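Tank top (folding and care)

A tank top is a sleeveless shirt with shoulder straps and a low neckline, usually knit from cotton or a cotton blend. I've been keeping up this entry on the Drisville household wiki for a while now, and it's grown from a short note into the longest thing in the laundry section (sorry, socks!). I fold a lot of these, so expect opinions.

Before folding

The shirt has to lie flat first. I put mine on a bare table, front side up, and smooth it from the hem toward the neckline with the side of my hand. Beds are too soft for this, and a towel underneath grabs the knit and drags it around. It doesn't have to be perfect. Roughly straight is fine, as long as the side seams run more or less parallel.

Straps are where I slow down. They like to twist, especially the narrow ones, and a twisted strap makes a lump that shows up later as a crease across the shoulder. I take both straps near the top, one in each hand, give them a gentle tug and set them down again. Keep the basket in reach but off to a back corner, so you have the whole middle of the table to work with.

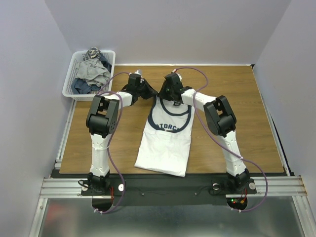 Folding methods

The thirds fold is the one I use. Bring one side in to the middle, lay the other side over it, tuck the straps down onto the body, then fold up from the hem in 3 steps. You end up with a little packet that stands on its edge in a drawer.

The half fold is quicker: side to side, straps matched, then hem to neckline. It's good for shelves and pretty bad for drawers, where it slumps.

Rolling works for suitcases. My old Prasine ribbed tanks roll beautifully, but the thin Plunico ones come undone if you so much as look at them.

Washing

I wash white tanks with other whites at 30 degrees Celsius (the cold setting on most American machines) and dry them on low. Hanging them by the straps while wet stretches the straps, so I drape them over a rack at the waist.

See also: T-shirt, Camisole, Drawer dividers

Last edited 5th October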